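Luswood extends furniture repair program through June

The town of Luswood will keep its furniture repair program open through the end of June after demand ran well past what organizers had planned for, the town office said.

The program, which began in the winter as a trial, lets residents bring in one piece of household furniture at a time for free basic repairs. Labor is covered by a grant from the Bataineh Fund, and residents pay only for parts that cost more than $20.

According to the town office, 156 pieces have been fixed so far. Another 21 are on a waiting list, most of them chairs and small cabinets with loose joints or broken hinges.

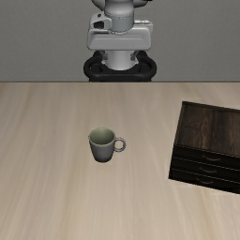
Ju-won Gil, who runs the workshop on Prorkell Street, said hinges and drawer runners make up the bulk of the work.

"People bring in a cabinet they were ready to put out on the curb, and it needs four screws and some glue," Gil said. "The refinishing jobs are the slow ones. We had to stop taking those in the spring."

Refinishing, upholstery and glass work remain outside the program. Pieces must fit through a standard door and be dry and clean when they are dropped off. The workshop does not pick up or deliver.

The extension will cost the town about $200 a week in rent and utilities. Neighboring Fundby has asked for a copy of the program's budget and may open a similar workshop next year.

Drop-off hours are 9 a.m. to 1 p.m. Residents need to show proof of address and can sign up at the town office or at the workshop counter.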